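Sponges and wire baskets top the list as Dunumlow sorts its shared kitchens

RESIDENTS at Dunumlow will get new sink kits this October after a survey found most people were unhappy with the state of the washing-up area.

The kits will go to all 148 shared kitchens on the Stekimham estate. Each one holds a wire basket, a pack of sponges, two cloths and a bottle brush.

The housing group Naylor, which runs the buildings, sent the survey out in the spring and had 722 replies. The sink came up more often than the oven, the bins or the fridge.

The most common complaint was old sponges left in a puddle on the worktop. The second was having nowhere to put them.

Naylor has now settled on an open basket with thin metal bars, large enough for a sponge, a brush and a bottle of washing-up liquid side by side. A closed plastic caddy was tried in one block and dropped after a month, when residents said water collected in the bottom and it began to smell.
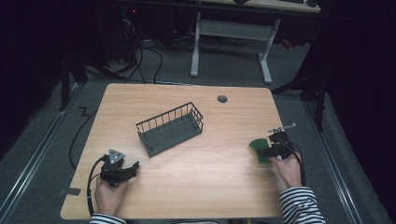

The sponges are the ordinary two-sided sort, with a rough green face for pans and yellow foam for glasses and plates. Residents had been asked whether they would like a softer type for non-stick pans as well. Most said one kind was enough, provided it was replaced often.

Under the new arrangement a fresh sponge will be put out every week and the old one thrown away. Naylor has ordered 1,000 to begin with and will reorder when stocks in the Fovberg store run down.

The basket is meant to stand to the left of the sink, away from the hob. It can be lifted out for cleaning, and a notice inside the cupboard door will ask residents to rinse it with hot water when the sponge is changed. Baskets should not be put in the oven to dry, the notice adds.

Kitchens with very small worktops may have theirs on the table instead. There are 3 of these, all in the oldest block, where the draining board takes up most of the space beside the sink. A hanging basket was considered for them, but the tiles there are too uneven for suction hooks and drilling would mean a separate repair order.

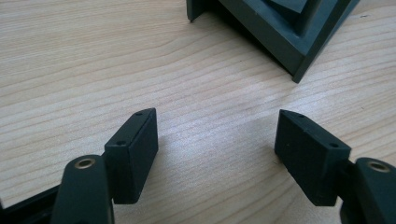
One Dunumlow resident wrote to say that the basket was welcome but a weekly sponge sounded wasteful, and asked whether washable cloths could be used for everything except baked-on food. Her own kitchen had managed that way for two years, she said, with a bag on the back of the door for the dirty ones.

Another reply took the opposite line. It said cloths in a shared kitchen were always somebody else's job to wash, and that a sponge in the bin was at least out of the way.

Naylor said kitchens that prefer cloths can opt out of the sponges by putting a note on the delivery sheet. They will still get the basket. Any kitchen that changes its mind can go back to sponges at the next delivery.

The kits will be left on kitchen tables between 9am and noon, starting with the ground floors. Residents do not need to be in. They are asked to clear the worktop next to the sink the evening before and to throw out any sponges they no longer want, as the delivery team will not remove things that may belong to someone.

Washing-up liquid is not part of the kit and will still be bought by each kitchen. So will dishwasher tablets in the blocks that have a machine.

Several people used the survey to ask for a second drying rack. That request has been put with the larger repairs and will be looked at when the worktops are next replaced. Requests for hooks, shelf liners and a bigger food waste bin have been passed to the Fovberg office.

Spare baskets will be kept at the Stekimham front desk. A bent or rusty one can be swapped there during desk hours by bringing the old one in. There is no charge for the first swap. Kitchens that have lost a basket altogether should fill in the form at the desk and allow a week for a new one.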